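# La lavandería de Ardeleanu

**En un taller compartido, cinco aficionados llevan media vida (bueno, desde mayo) enseñando a una máquina de dos brazos a hacer la colada. Y la cosa engancha.**

La puerta del taller Ardeleanu pesa una barbaridad y hay que empujarla con el hombro. Dentro huele a café recalentado y a estaño, y lo primero que se oye es a Ye-ji Seol pidiendo silencio, con una mano levantada, porque está escuchando un motor. «Ese es el codo», dice por fin. «El codo canta antes de quejarse». Luego se ríe, me da la mano y vuelve al teclado. Son las siete de la tarde y la sesión acaba de empezar.

Vuka, que así se llama el robot, es una criatura de aspecto magníficamente desparejado. El brazo izquierdo termina en una mano con dedos articulados; el derecho, en una pinza paralela compacta, de dedos metálicos oscuros. Se podría pensar en una decisión de diseño muy meditada, pero Nipon Ratanaporn, responsable de casi toda la mecánica, lo cuenta sin adornos: tenían tiempo y dinero para una sola mano. «Y después de usarla un mes ya no quisimos la segunda», añade. La pinza entra donde los dedos se enganchan, aprieta con la misma fuerza una vez tras otra y, si se rompe, Nipon la repara en una noche. La mano, en cambio, le ha costado 40 versiones del pulgar. Las guarda todas en una caja de galletas y las enseña con un orgullo contagioso.

La tarea que se han puesto es la lavadora. Una de carga frontal, de las de toda la vida, con ropa de verdad. Parece modesta hasta que uno se sienta a pensar en ella: una boca redonda, un tambor oscuro, una goma que atrapa cualquier cosa y, dentro, un material que no tiene forma. Una taza es una taza se ponga como se ponga. Una camiseta es cada vez un objeto nuevo.
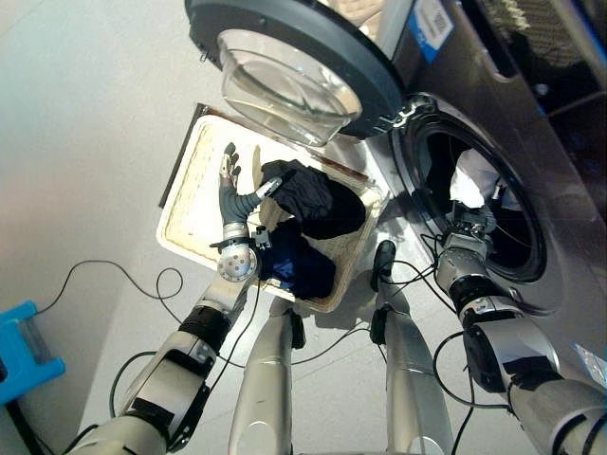 *Vuka, con la pinza en la boca del tambor y la mano sobre la bandeja de la ropa oscura.*

El blanco sobre el fondo oscuro del tambor fue idea de Si-woo Seol, hermano de Ye-ji y encargado de la visión. Durante las primeras semanas trabajaban con ropa de todos los colores y el programa confundía los calcetines negros con la sombra y la sombra con los calcetines negros. Si-woo propuso separar el problema: dentro, tela blanca, para aprender a localizar un punto de agarre; fuera, prendas oscuras, para aprender a distinguir un pliegue de otro cuando casi no hay contraste. «Lo de fuera es muchísimo más difícil», dice encantado, como quien habla de un postre. Lleva en el portátil una carpeta enorme llamada *Gronis*, que es también el nombre del programa que escribe desde que era estudiante. Gronis mira la tela, propone dos sitios por donde cogerla y le pone nota a cada uno. Si ninguno aprueba, el brazo espera.

Y ver esperar al brazo tiene su gracia. Todo el mundo se queda quieto con él. Luego arranca, despacísimo, y alguien en el fondo del taller murmura «venga, venga, venga».

## El problema de la goma

Pregunto qué es lo peor y contestan a la vez: la goma. El fuelle que rodea la boca del tambor cede un poco cuando la pinza lo roza, y ese poco basta para que el sensor de fuerza crea que ha encontrado tela. En una de las primeras pruebas, Vuka tiró del fuelle con una convicción admirable durante varios segundos, hasta que Anayeli Zepeda llegó a la seta de emergencia. Desde entonces la seta vive a su lado y ella no se sienta nunca lejos.

Anayeli venía del mundo de los telares (reparó maquinaria textil durante años) y trajo al grupo algo que ninguno de los otros tenía: sabe cómo se comporta una tela. Sabe que el algodón se agarra a sí mismo, que un dobladillo pesa más que el resto y que, si tiras por la costura, la prenda sale casi recta. Se pasó una tarde sacando ropa del tambor con dos dedos y los ojos cerrados mientras Si-woo tomaba notas. De ahí salió la regla que más ha mejorado los resultados, y que está escrita con rotulador en la pizarra: «Primero toca, luego decide». La pinza se apoya, nota si lo que hay delante cede como goma o como tela, y solo entonces cierra.

El otro frente es el cableado. Quien haya construido algo con articulaciones en casa lo sabe de sobra: se empieza con intenciones limpísimas, se etiqueta todo, y a los pocos meses hay un lazo negro colgando de cada codo. Kyung-hwa Woo se ocupa de eso y lo lleva con filosofía. Deja holgura en cada junta, sujeta con cinta lo que puede rozar y revisa los conectores antes de dar corriente. Un cable corto, explica, no avisa: el robot estira el brazo, llega al final y se apaga el hombro. Prefiere mil veces que sobre.

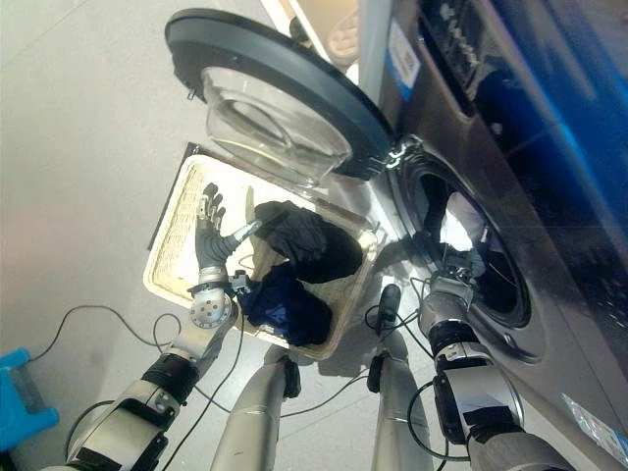
La coordinación entre los dos brazos es la parte en la que andan metidos ahora, y es donde se nota que el grupo ha pasado de cacharrear a investigar. El plan es que la pinza haga el trabajo dentro del tambor y la mano se ocupe de lo de fuera: apartar, recolocar, hacer sitio. Dicho así suena a reparto de tareas entre compañeros de piso. En código son seis mil líneas y una discusión permanente sobre quién tiene prioridad si los dos brazos quieren pasar por el mismo sitio. De momento gana siempre el derecho. Ye-ji cree que debería ganar el que lleve algo cogido; Nipon, que el que esté más lejos de la puerta, porque la puerta le da miedo. Tiene motivos: el primer codazo de Vuka contra la lavadora le costó una abolladura al codo.

La máquina, por cierto, ya no lava. El grupo la rescató cuando la lavandería Samen renovó sus aparatos, y le vaciaron la electrónica la misma noche en que llegó. Hicieron falta 6 personas para subirla y Kyung-hwa todavía habla de su espalda.

## Ganas de repetir

Lo que más me gusta de este sitio es lo poco que se esconden las chapuzas. En la pizarra hay una columna para los intentos buenos y otra, bastante más larga, para los malos, con su explicación al lado: «se enganchó», «agarró aire», «Si-woo tropezó con el enchufe». Los jueguecitos de laboratorio que una ve en vídeos muy montados no suelen incluir a Si-woo tropezando con el enchufe, y es una pena, porque ahí está la mitad de lo que se aprende.

También gusta ver lo que cabe en un taller compartido. Al otro lado de la nave hay gente que restaura bicicletas y un torno que se usa por turnos. Cuando a Nipon le faltó una pieza para la muñeca, se la torneó una vecina de banco a cambio de que le arreglara una fuente de alimentación. La contabilidad de Vuka está llena de trueques así, y Ye-ji los apunta en una libreta con la misma seriedad que las compras.

Cuando les pregunto qué viene después, hay disparidad de opiniones. Anayeli quiere calcetines, y los quiere emparejados. Si-woo quiere probar con luz mala, la de un lavadero de verdad, con su bombilla triste. Kyung-hwa quiere un fin de semana entero sin tocar nada para rehacer el mazo del hombro. Nipon va por la versión siguiente del pulgar y ya ha abierto el programa de dibujo.

Ye-ji vuelve a levantar la mano. Nos callamos todos. Escucha el codo, asiente y le da otra vez a la tecla.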